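Plisteck Opens Hand-Guided Training Program for Robots That Work With Plastic Bags

COMHOLM, March 4, 2026 – Plisteck today opened Curamari, a training program in which people teach robot arms everyday jobs with thin plastic bags and sheeting. Workers either guide the arm by hand or drive it from a remote station, and the recorded motions are used to train the control software.

The first tasks are opening a bag, holding it open, fitting it over the rim of a bin, lifting it out and tying it off. Covering and uncovering equipment with plastic sheeting is also part of the program.

Bags are hard for robots. Thin film folds differently every time it is picked up, it sticks to itself, and clear or tinted plastic throws back light in ways that confuse depth sensors. Plisteck tried writing fixed motions for these jobs in earlier projects and dropped the approach. Under Curamari, a person does the task many times, with different bags and from different starting positions, and the software learns from the full set.

The program runs at the company's Kļaviņa site in Comholm, where 14 stations are in use. Each one has an arm with a two-finger gripper and a small camera mounted at the wrist. At the hand-guided stations, the operator holds the arm and moves it through the job. At the remote stations, the operator uses a pair of handheld controls and watches the camera views on a screen. A second worker can step in to hold or straighten the plastic when a task calls for two people.

New operators train for 45 hours before their recordings are accepted. They learn how to slow down near the edge of a bag, how to recover from a missed grasp and when to stop a run. Missed grasps stay in the collection and are labeled, so the software also has examples of what to do after a mistake.

Plisteck has recorded over 4,000 runs during setup and testing. Of the bag types on its list, thin trash liners have taken the most operator time, followed by large clear covers. Recordings that are too blurred to label are kept apart from the training set.

Customers in building cleaning and waste handling may send in their own bags, liners and covers for recording. Materials should arrive flat or on the roll, with the size and thickness marked on the outside of the package. Requests for the first round will be accepted through September.

Requests and questions about operator jobs at the Kļaviņa site can be sent to the Curamari program office at Plisteck in Comholm.

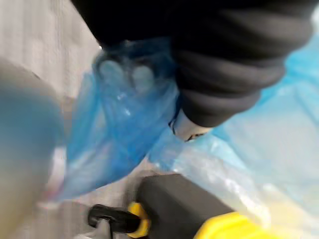
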